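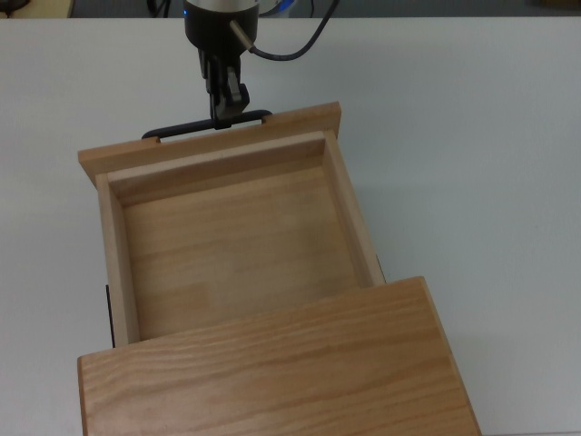
Maeve Kavanagh would rather talk about glue than about wood. Wood, she said, gets all the attention, and most of the chairs and dressers that come through the door at Isammont came apart at a joint.

She opened the repair shop in Grusgate with 300 dollars' worth of clamps and a lease she could barely cover. Her first paying job was a kitchen chair.

"The leg had been fixed four times, each time with something stronger," she said. "The wood around the joint was ruined. I spent two days cleaning it out and charged for one."

She now uses hide glue on older pieces. It lets go with heat and moisture, so the next person can take the joint apart.

"People want it fixed forever," she said. "I tell them I want it fixed so it can be fixed again."

Prices are the hard part. A full dresser repair can run to 700 dollars, and many customers paid less than that for the dresser.

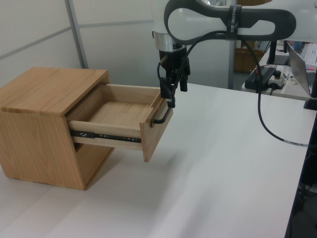
According to Eshun, half the people who ask for a quote never call back, and the ones who do are usually thinking of a parent or a grandparent. Kavanagh agreed with the second part. She keeps a 100 dollar minimum and turns away work she thinks is not worth the owner's money — a loose back panel, for instance, which she will explain over the phone.

In March she began a Sunday class on regluing chairs. It filled quickly, and she plans to add another on sticking drawers.

The lease runs until 2035. Asked if she will still be there, she said her knees would decide.

"I sit down more than I used to," she said. "At least I have plenty of chairs."

Print this article | E-mail this article

Usto > Local > Trades

Contact us | Copyright Usto. All rights reserved. | Back to top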